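로봇은 어떻게 블록 옮기기를 배울까?

여러분은 젓가락질을 처음 배우던 때가 기억나나요? 어른이 하는 모습을 보고, 따라 하고, 콩을 떨어뜨리고, 또 집어 보았을 거예요. 로봇도 꽤 비슷하게 배운답니다! 로봇에게 보여 주는 "이렇게 하면 돼" 하는 본보기를 '시범'이라고 불러요. 그리고 시범을 많이 모으는 일을 '데이터 모으기'라고 하지요.

어린이 과학 교실 완다다우에서는 지난겨울부터 '포케레로'라는 프로젝트를 하고 있어요. 로봇 팔에게 블록을 원하는 자리에 옮기는 법을 가르치는 프로젝트예요. 그런데 이 로봇 팔은 쇠로 만든 진짜 팔이 아니에요. 컴퓨터 속에 사는 팔이랍니다. 이렇게 컴퓨터 안에 만든 연습 세상을 '시뮬레이션'이라고 해요. 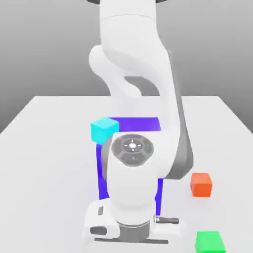
시범 하나는 아주 짧은 이야기와 같아요. 로봇 팔이 움직이기 시작해서 블록을 집고, 정해진 자리에 내려놓으면 이야기 한 편이 끝나지요. 사람이 조종기로 팔을 움직이는 동안 컴퓨터는 팔꿈치가 얼마나 굽었는지, 손목이 어느 쪽을 보는지, 집게가 얼마나 벌어졌는지를 차곡차곡 적어 둬요. 그런데 주황색 블록을 파란 보라색 네모 안으로 옮기라고 하면, 로봇은 청록색이나 초록색 블록과 헷갈리지 않아야 해요. 그래서 어떤 색을 옮기라고 했는지도 시범마다 꼭 같이 적는답니다. 이 쪽지가 없으면 로봇은 왜 하필 그 블록으로 갔는지 알 수가 없거든요!

그럼 시범은 몇 편이나 필요할까요? 포케레로에서는 처음에 252편을 모았어요. 우아, 많다! 싶지요? 그런데 로봇은 블록이 늘 보던 자리에 있을 때만 잘했어요. 조금만 옆으로 밀어 놓아도 엉뚱한 곳을 집었고요. 그래서 블록 자리를 이리저리 바꾸어 가며 1,165편까지 늘렸어요. 3월이 되면 2,020편을 채우는 것이 목표예요.

똑같은 시범만 잔뜩 모으면 어떻게 될까요? 수학 문제집에서 3 더하기 3만 백 번 푼 친구를 떠올려 보세요. 3 더하기 4가 나오면 깜짝 놀라겠지요. 로봇에게도 여러 가지 문제가 필요해요. 가까운 블록, 먼 블록, 비스듬히 놓인 블록까지 골고루요.

로봇이 배울 때 쓰는 그림도 한 가지가 아니에요. 앞에서 팔을 크게 보는 눈이 있고, 집게 바로 곁에서 보는 눈도 있어요. 집게 곁의 눈에는 두 손가락이 양쪽 아래 구석에 조금씩 보이고, 그 사이로 로봇이 향한 쪽이 보여요. 눈앞에 블록이 없는 순간도 빼놓지 않고 모은답니다. 아무것도 안 보일 때 어떻게 움직일지도 배워야 하니까요.

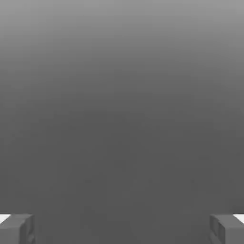

닐트콤 어린이 기자단의 한 독자는 그럼 실수한 시범은 전부 지워 버리느냐고 물어 왔어요. 자기가 조종한다면 블록을 엄청 많이 떨어뜨릴 것 같다면서요.

참 좋은 질문이에요! 실수한 시범은 '실패'라고 이름표를 붙여서 다른 상자에 넣어 둬요. 성공한 시범과 섞이면 로봇이 떨어뜨리는 것까지 열심히 따라 할 수 있거든요. 하지만 떨어뜨린 블록을 다시 집어서 끝까지 옮겼다면 그건 아주 귀한 시범이에요. 로봇도 실수한 다음에 어떻게 하면 되는지 배울 수 있으니까요.

집에서도 해 볼 수 있어요! 친구의 눈을 가리고 말로만 지우개를 컵에 넣게 해 보세요. "조금 왼쪽, 더 아래, 이제 잡아!" 하고요. 친구가 지우개를 넣으면 내가 한 말을 종이에 순서대로 적어요. 그다음에는 컵을 다른 곳에 두고, 적어 둔 말을 그대로 읽어 주세요. 지우개가 어디로 가는지 잘 살펴보세요!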